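Builds > Arms and grippers > Liquid handling

**brulura**
Slotted fingers are on the Alach arm. With the smooth pads, tubes rotated under load. Ridged pads now, close force limited to 34 percent. Do I need the wrist camera to find the rack holes, or is the head camera enough?

**ginting_2119**
Head camera is enough. Fix the rack to the table and teach the positions.

**Brulusow**
Disagree. Clear acrylic on a white table gives you very little edge contrast from up there. Use the wrist view for the last 90 mm.

**ginting_2119**
Taught positions don't need contrast.

**Brulusow**
They do once somebody bumps the table. It's a shared shop.

**brulura**
Racks are not fixed and I'd like to keep it that way. Both views from Thursday:

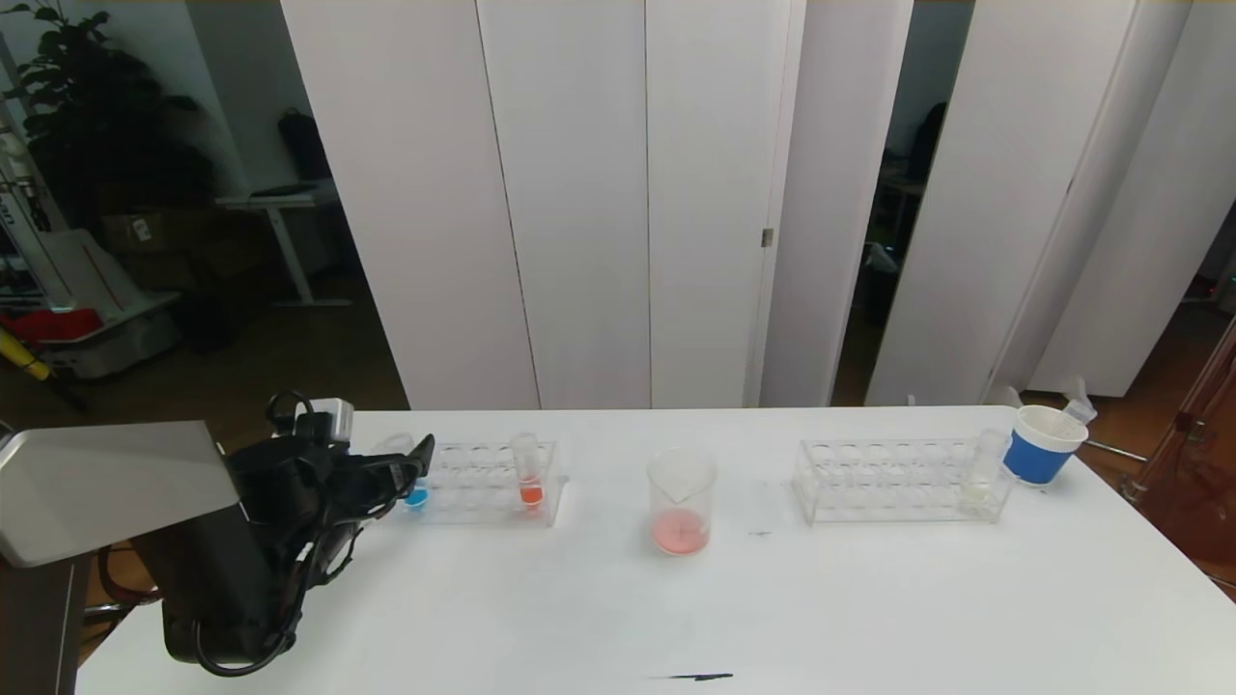
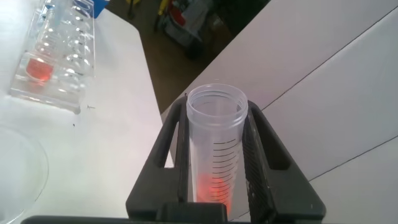

Top: head camera, gripper at the left rack. Bottom: wrist camera, uncapped tube in the fingers.

**ginting_2119**
Fine, wrist camera. I'd still clamp the racks.

Contact | Forum rules | Back to top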